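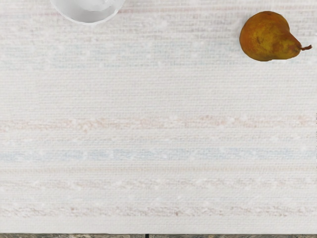
A reader in the Farkberg area writes that she washed a new cotton tablecloth once, on warm, and it came out short enough to show the table legs. She had measured it in the store and bought it to fit. Her question was whether there is any way to get the length back, and whether she should have known.

The short answer to the first part is a little, sometimes. The second part takes longer, and several other letters since May have asked much the same thing, so the rest of this item is about shrinkage in household cloth.

Cotton and linen yarns are held under tension on the loom. When the finished cloth gets wet, that tension lets go and the yarns pull back toward the length they want to be. Most of the change comes in the first wash. A smaller part comes in the second and third. After that a cloth is usually stable, unless it goes into a very hot dryer.

Loosely woven cloth tends to move more than tightly woven cloth. Length tends to shrink more than width, as the lengthwise yarns are the ones kept tight during weaving. If a label says "preshrunk," expect less change, though there may still be some. A label that says 3 percent means a cloth 100 inches long can lose three inches. On a small napkin you would not see it. On a long table you will.

If you are buying for a table you already own, measure the table and add the drop you want at both ends. Then add the shrinkage. For everyday use a drop of eight to ten inches is comfortable for people sitting down. Longer drops look nice but end up in laps.

Wash a new cloth before you use it, even if it looks clean. Cool water, mild soap, plenty of room in the machine. Do not pack it in with towels, which shed lint and rub. Colored stripes and borders should get a wash alone the first time. Take the cloth out as soon as the machine stops and shake it hard by the corners. Hang it over two lines if you have them, so the weight is spread out and you don't get one deep crease down the middle.

Now for getting length back. Soak the cloth in lukewarm water with a spoonful of hair conditioner for half an hour. Press the water out in a towel without wringing. Lay it flat on a clean sheet and pull gently, a hand's width at a time, working from the center to the ends. Weigh the edges down with cans or clean stones and let it dry like that. You may get an inch or two. It will likely go back again at the next wash, so this is a fix for one dinner — not a cure.

Iron while the cloth is still damp. Textured weaves should be ironed from the back over a towel, with light pressure, or the raised parts get flattened and shiny. Many people skip ironing on these cloths and just smooth them by hand on the table. The texture hides small wrinkles well.

For stains, cold water first. Hot water sets egg, milk and blood. Grease needs dish soap rubbed in dry, left for ten minutes, then a normal wash. Candle wax should be chilled, scraped with a spoon, and the rest lifted with brown paper and a warm iron.

Where to buy: Girnitska still cuts table cloth by the yard and will hem to order. The charge for hemming is $39 for any size up to three yards, and they will wash the fabric before cutting if you ask when you order. Allow an extra week for that. Uibo carries ready-made sizes only, but the staff will open the package so you can measure. Sizes printed on packages can be off by an inch either way.

Mekport is closing out its household fabric section and has 1,000 yards of cotton and cotton blends to clear. Remnants are sold as they are, with no returns, and most bolts have lost their labels. Buy long and wash before you cut.

Letters on mildew in stored linens have been put aside for the fall issue. Please send any more on that subject by the end of the month.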